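19 March 2024, Witholm, upstairs bench

Slow start, but a good chat over tea about what the packing crew will do once Plurken takes over the cord winding. My feeling is they'll end up teaching it, and I'd like that written into the rosters.

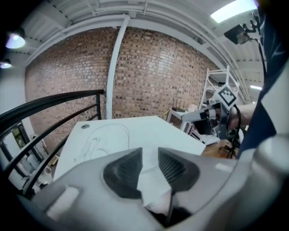
We have 67 demonstrations now, and my wrists know it. Three more people want a turn, so let's keep sessions short.
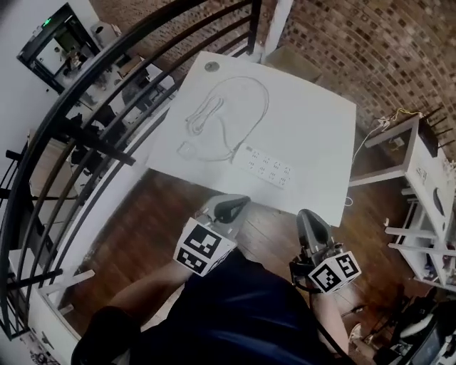 I'd promised everyone that no hours would go before winter - I still mean it, and I'll ask for it on paper.

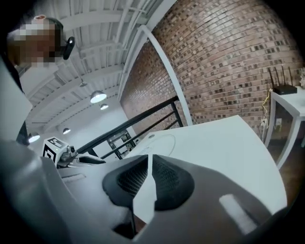 Eero Pitkänen wondered whether the night crew had been asked at all. They hadn't. Talk to them first.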